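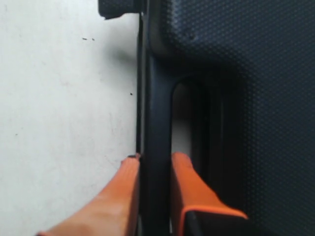 Handling and Automation, second-year option
Notes to go with the demonstration visit, Laxdal workshop, Julthorpe
Issued 2021-07-28. Tutor: Virgil Barbu

Read these before you write up the visit. They are my notes and I have not tried to be fair to everybody. Preben Fogh, who ran the demonstration for Laxdal, has seen a copy and disagrees with most of section 3. His comments are at the end.

1. What we were told we would see

The invitation promised "general-purpose handling of household and workshop goods". Keep that phrase in mind. General-purpose is a claim about everything the machine has not yet been shown, so a demonstration can't prove it. What a demonstration can do is give you one job, done under conditions chosen by the people who want you impressed. Your write-up should say what those conditions were.

The job on the day was a tool case: take hold of it, open it, deal with the contents. You will remember the talk beforehand ran to 18 slides and the word "dexterity" was on a good many of them.

2. Gripping the case

A two-finger gripper does well with anything that offers it two roughly parallel sides a sensible distance apart. A bar handle is close to ideal. When somebody shows you a handle being gripped, ask yourself how much of the credit belongs to whoever designed the handle. It was made for hands that may be gloved, tired or in a hurry, and so it forgives a lot.

Lids are harder. The case slides when you push at it, and the lip you need is thin. You can fix the case to the bench (cheating, for our purposes), use friction and hope, or bring in a second gripper so that one can steady while the other works.

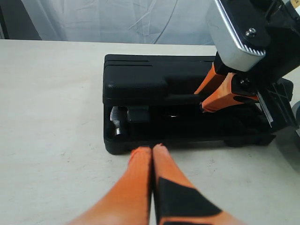
Two grippers bring their own trouble. Each has to know where the other one is, and both have to agree where the case is. An error of 4 mm in one arm and 5 mm in the other can add up to 9 mm at the lip, and a lip may be a good deal narrower than that. Go back to your June notes on tolerance stacking and do the sum properly, with the errors at an angle to each other as well as in line.

I asked how often the pair fail to open a case they have never met before. The answer was that this had not been tested. Write that down as an answer. It is a perfectly good one and I wish more firms gave it.

3. The contents

Moulded recesses are the part of the job most visitors overlook. A fitted tray holds each tool in a known place, at a known angle. That is a great help in finding the tool and a nuisance in lifting it, as the tray leaves very little room for a finger on either side. A person tips a screwdriver up with a fingernail. Ask what the gripper does in place of the fingernail.

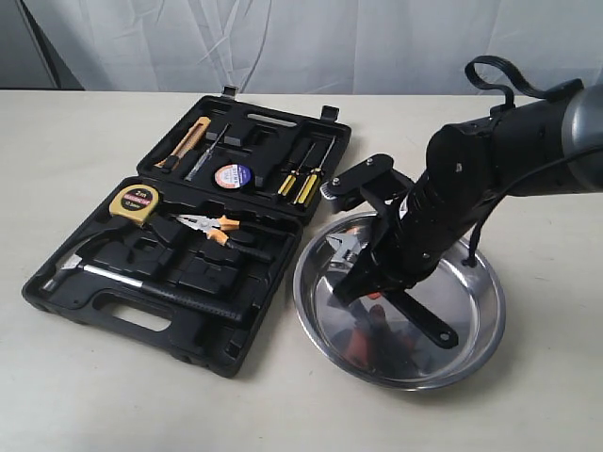

Metal is the other thing to look out for. Polished steel throws back whatever is near it, including the robot, and a depth camera can make a poor job of a curved shiny surface. A wrench in a steel dish is therefore a better test than a screwdriver in a black tray, even though it looks duller to an audience. If you only write about one part of the visit, write about this one.

My own view is that we saw some careful engineering and some loose talk. The comparison slide against the Nurkex line at Hodarville gave a time per item and no failure rate. A time without a failure rate is worth nothing to a buyer.

4. Preben Fogh's comments

"Virgil wants a trial and we offered a demonstration. We never said it was a trial. On the slide he is right and we will change it. On the handles I think he is wrong – people's homes are full of handles, so a machine that is good at handles is useful."

That last point is a fair one and I have left section 2 as it was.

5. For the write-up

Length: 12 pages at most, drawings included.
State the task as a buyer would put it, then as the robot was given it. Discuss the gap.
Pick one tool and work out the finger clearance needed to lift it from a close-fitting recess. Show your assumptions.
Design a test that Laxdal could fail.
Leave out the word "dexterity" unless you can say how you would measure it.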